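Hand and Wrist Camera Trial, Gallery

Posted by Rafsan Siriwardena, 30 May 2024

This gallery goes with our comparison of two multi-finger hands, the Pramex and the Drener, on the same arm and with the same wrist camera. Most of what we learned came from going back over the wrist view afterward, so the pictures are all from that view. The full results table will be posted in June, after the second hand has had its share of runs.

The test list is the one we used for the two-jaw grippers last year. It has 17 tasks, mostly with dishes and small household items, and each task gets 20 tries per hand. We kept the old list so the numbers could be set next to each other. A few of the tasks are too easy for a hand with this many fingers, but we left them in anyway.

Plates on the rack

Plates are the hardest thing on the list. A plate lying at a slant on round metal rods can slide or turn when a finger touches the rim, and there is not much height under it for a fingertip to get in. With the old two-jaw gripper we came straight down on the rim and squeezed. With the hand we want the thumb on one face and the fingers on the other, so the wrist has to roll before it gets close.
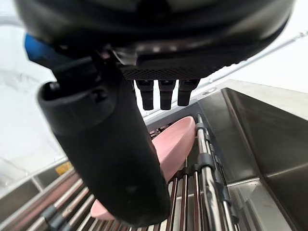

We tried two approach paths for this. The first brings the hand in level and rolls it late. The second rolls it early, well above the rack, and then moves in along a straight line. The early roll takes longer but the operator can judge the gap between the thumb and the rim much sooner. We settled on the early roll for both hands.

The other thing we had to decide was speed. The Prudine controller lets you set a slow zone near the target, and the default zone is too small for a hand this size. We set it to 42 millimeters, measured from the thumb tip. Before that we had been measuring from the center of the palm, and the thumb was already close to the dish when the arm began to slow down.

Steel is a problem for the camera. Bright metal picks up color from whatever is lying on it, and the object finder we use was trained mostly on items on plain tabletops. It did better after we locked the exposure. Auto exposure changed every time the arm swung over something shiny, and the picture would go dark for a moment just when the operator needed it.

Camera position

Much of the setup time went into the camera mount. The Urbańczyk bracket has three slots. The outer slot shows more of the work area but makes the bracket stick out, and it catches on things. The inner slot is safer but the housing takes up a large part of the picture. We went with the middle slot. You lose the top of the view, but the fingers and the thumb are both in it, and those are the parts you need to watch.

The lens is a wide one, so straight edges come out bent, mostly toward the corners. Operators got used to this quickly. The software did not, and we had to redo the lens calibration before the distances made sense.
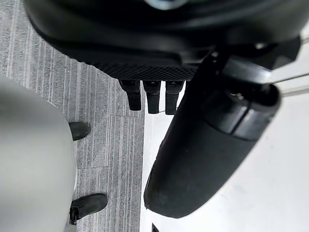 Fingers over the line where the carpet meets the white floor, with the thick black segment angled down at right.

Anything close to the lens looks much bigger than it is. New operators tend to think they are about to hit something when there is plenty of room, and they stop early. We now have each person spend a while just opening and closing the hand and moving the wrist before the first scored try.

Cable routing also matters more than we expected. On the first setup the camera cable ran along the outside of the wrist and pulled tight at full roll. Moving it to the inside fixed that, at the cost of a longer cable. The part we ordered is number 2037 in the Prudine catalog, for those who asked.

Finger and thumb travel

The Pramex hand and the Drener hand differ most in the thumb. The Pramex thumb swings in a wide arc and can get clear of the fingers completely. The Drener thumb has a shorter swing but holds its position better under load. For cups and bowls the wide arc is handy. For plates I think the stiffer thumb will win, but I would like to see all 20 tries first.

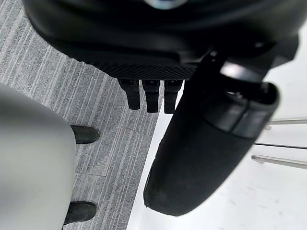 We also changed how the fingers are driven. At first each one had its own slider on the control panel, and operators spent too much time on the sliders. Now the fingers close together on one trigger and the thumb is on a second one. You give up some fine control, but nobody asked to go back to the sliders.

Still to do: the flatware tasks, the lid tasks, and a repeat of the plate tasks with the camera in the inner slot. We also need to check whether the finger pads wear down over a full set - so far we have only looked at them by eye. Questions about the bracket or the controller settings can go to Rafsan through the contact page.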